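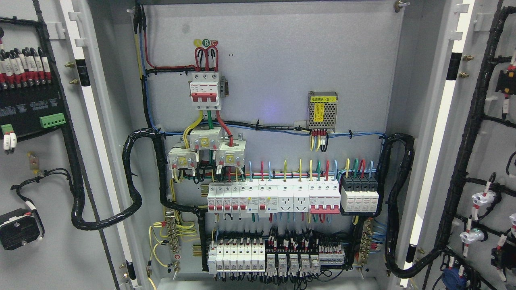
An open control cabinet, with the main breaker near the top.

Home | Local Stories | Trades | Archive | Contact

She had the kettle on before I'd found a place to park, and we were well into the fruitcake before either of us mentioned work. She has been an electrician in Grenden for most of her adult life, and she still talks about her apprenticeship at the Dandov cannery as though it were last winter.

"I was paid $398 a fortnight and I thought I was rich," she told me, laughing. "I bought a coat I couldn't afford and wore it to bed, the flat was that cold."

Her first boss was a patient man who made her label every wire twice. She grumbled about it then — and now she makes her own apprentices do exactly the same. "They roll their eyes at me. Good. I rolled mine."

These days she teaches two evenings a week in Raltier, a town of 2,031 people with one bakery and, she says, far too many opinions about it. What does she look for in a beginner? She thought about that while she cut me another slice.

"Somebody who'll say they don't know. I can work with that all day long."

Class starts at seven, and she likes to be there early to put the heaters on.

Recent stories
Goel ferry gets a new timetable
The bakery that feeds Raltier
October garden notes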